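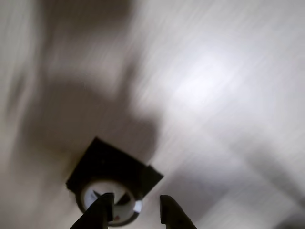
The Tape Drawer, Again

Every August somebody proposes that we fix the tape drawer, and every August we end up with a new system and the same drawer. I have been asked to write up this year's proposal for the newsletter. I will try to be fair to it, though I didn't like it much when it was presented and I like it less after thinking it over.

For members who don't use the Ponport workshop much, the tape drawer is the deep one under the long bench, the one that sticks. Everything that comes on a roll goes in there: masking tape, packing tape, the heavy dark stuff, electrical tape in whatever colors people felt like buying, and a fair number of empty cores that people put back out of politeness. When you want a particular roll it is at the bottom. When you pull it out it brings a friend with it, stuck on by the edge.

The proposal is to buy an Erix rack. The Erix is a wall unit with a rod through the middle, a hinged arm at one end and a cutting strip along the front. It costs $121 before the screws. According to the leaflet it will keep rolls "clean, round and ready," and it will cut our tape waste in half. I would like to know how anybody measured that. Half of what? We don't know how much tape we waste now. I suspect most of it goes on boxes that were already taped shut once by somebody else.
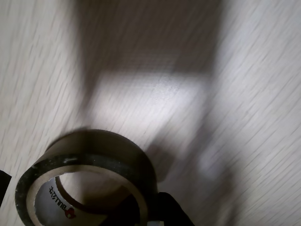 Clean is the part of the claim I take most seriously, so let me start there. The sides of a roll are where the trouble collects. They are a little bit sticky whatever the label says, and anything loose on a bench or in a drawer will find its way onto them: sawdust, lint, hair, the fluff off a drop cloth. The dark roll on the table has pale specks all over its front edge, like most of the dark rolls I've handled in my life, and you don't notice them until you have the roll in decent light. White tape probably picks up just as much and simply hides it. Does any of it matter? For boxes, no. For a book spine, or for marking the floor before a sale, a dirty edge will sometimes start to lift early, and then the lifted edge gets dirty too.

Would a rack stop it? I don't see how. A roll on a rod has both its sides out in the air of a room where people sand things. The drawer, for all its faults, is at least closed some of the time. If we really wanted clean edges we would put each roll in a bag, and we all know how long that would last.

Then there is round. The leaflet has a lot to say about rolls going oval. I have seen plenty of cheap packing tape squashed oval, usually because someone set a toolbox on it. I have seldom seen it happen to a thick roll on a good cardboard core. Tape stored flat, on its side, with nothing heavy on top, stays about as round as it was when you bought it. My own guess is that hanging a heavy roll on a thin rod puts all the weight on one spot of the core, and I can't believe that's so much kinder to it. I may be wrong. I'd be happy to be shown.

As for ready, I'll admit that finding the end of a dark roll is a miserable job. You go around and around with a thumbnail, and when you do find it, it comes up as a skinny triangle. A cutting strip would help with that. So would folding the end under when you finish, which costs nothing and which I have been asking people to do for longer than I want to say.

While we're spending money, the second half of the proposal is to stop buying what we buy and switch to Clitach, at $17 a roll. I tried a roll over two afternoons. It tears straight by hand. It also left a gray smear on the painted shelf when I took it off, which the wrapper says it won't do. The wrapper does say "most surfaces," so perhaps our shelf is one of the others. I put a strip of our usual tape next to it and that left a smear as well, only shorter. I wouldn't call this a fair test, and neither should anyone who wants to argue for or against Clitach at the next meeting.

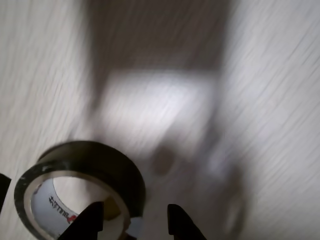 Shuzhen Dai read a draft of this and wrote back that I was being unfair to the rack. Her point is that the drawer fails because no one can see into it, and that people buy a fresh roll on the way over because they've given up looking. Put the rolls on a wall, she says, and the spending goes down even if the tape gets filthy. She would also like it on record that she was in favor of a pegboard two years ago and that I was the one who talked everybody out of it.

I was, and I'd do it again, but I'll grant her the point about seeing. It's the best argument for the rack and it appears nowhere in the leaflet. If it's right, though, it is an argument for any hook or dowel or row of nails you care to put up. There is a length of broom handle in the corner by the door that would hold as many rolls as the Erix. Hipólito Palma has offered to bracket it to the wall on a Thursday evening if somebody else will find the brackets. He thinks it will sag. I think so too, a little, and I think it can sag for quite a while before it bothers us.
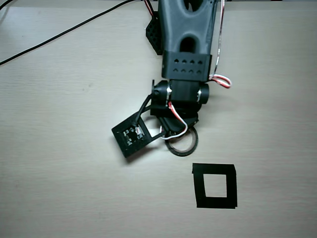 What I would do before any of that is empty the drawer onto a table and look at what we own. My bet is that there are several good rolls in there under the bad ones. Lay them flat, wipe the edges with a rag and a dab of mineral spirits (open the window first), and peel off the outer turn if it's past saving. Usually the layer beneath is fine. Empty cores go in recycling, please, and that includes the ones you were saving for a craft project. If a roll has dried out so that it splits every time you pull, throw it away. Warming it on a radiator is supposed to bring it back. I've tried that with masking tape and got warm tape that split.

Write on the inside of the core, too. Pencil or marker on bare cardboard both hold up well, and all it needs is the month we bought it. We have argued about how long tape lasts at three meetings running without anyone knowing how old any of it was. Amaral, the hardware store on the corner, told me to figure on a year. Amaral also sells tape.

So my recommendation is to put off the rack and the Clitach both, clear the drawer, hang the broom handle, and see what happens by winter. Shuzhen will be speaking the other way and I gather she has support. The leaflet is pinned up by the sink for those who want to read it. It's held up with masking tape at the moment, and one corner has come down already, so push it back if you're passing.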